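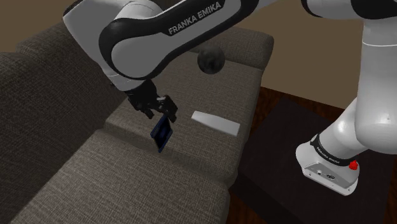
So I grind my teeth. Learned this from my dentist, who looked in my mouth for maybe four seconds and asked if I'd been under any stress lately. I said no in the voice of a man who was under some.

Apparently it has a name, bruxism, which sounds like a small political party. You can do it for years without noticing. Mostly you do it asleep, when you have no say in the matter.

The clues were there. Sore jaw before coffee. A headache that sat right at the temples and cleared off by lunch. A molar with a flat top where there used to be hills. I blamed the pillow. I bought a new pillow. The pillow is lovely and innocent.

Dr. Benedetti (Gaetano Benedetti, calm man, enormous hands) showed me the wear on a screen the size of a door. I have now seen my own back teeth larger than I have ever seen my own house.

He says a lot of people clench in the daytime too. Lips together, teeth apart, tongue resting up behind the front ones. That's how a mouth is supposed to idle. I tried it in the parking lot and have thought about my tongue every waking minute since.

Options, as I understood them: a soft guard from the drugstore, or a hard one made from a mold of my teeth. The drugstore kind is cheaper. Some people chew on it like gum and wake up worse. I am, he felt, some people.

The custom one was $252 after insurance. Before insurance it was a number I asked him to say again. My plan is through Lostell, who cover 3 cleanings a year and seem hurt when you use the third.

Getting the mold done: they fill a tray with something like cold pancake batter, push it up against the roof of your mouth and ask about your vacation. You breathe through your nose and find out how well your nose works. 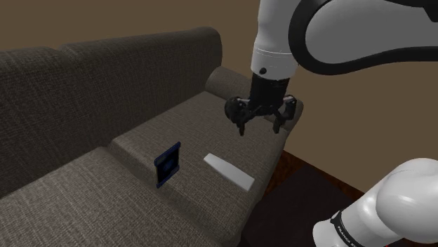
Fulgencio Tejada replied that he boiled his drugstore guard for too long, it folded up like a taco, and he wore the taco for a month anyway because he'd paid for it. He also wants to know if the custom one makes you drool.

Yes, Fulgencio. It makes you drool. The first week I woke up looking like I'd been rescued from a lake. Week two was better. By now the pillow and I have an understanding.

Talking with it in is its own hobby. I called the pharmacy at night to refill something and the person on the line asked very kindly if there was someone else in the house who could come to the phone.

Care instructions, for the two of you who asked: rinse it in cool water, brush it with a plain toothbrush, let it dry, keep it in the case. No hot water or it warps. No whitening toothpaste, too scratchy. And keep it away from the dog, a tip the receptionist gave me with real feeling.

I also got told to cut back on evening coffee and alcohol, as both can make the grinding worse. I am 47 and those were my two evening activities. I've taken up herbal tea. It tastes like a hedge.

Results so far — the morning headaches are mostly gone. Jaw still clicks on the left when I yawn. Benedetti says a click that doesn't hurt is usually fine to leave alone, but if it starts to lock or ache I should come in and not "wait and see how it goes," which he said while looking straight at my chart.

Next checkup is in April. I'm to bring the guard so he can see where I've been biting it. So there'll be evidence.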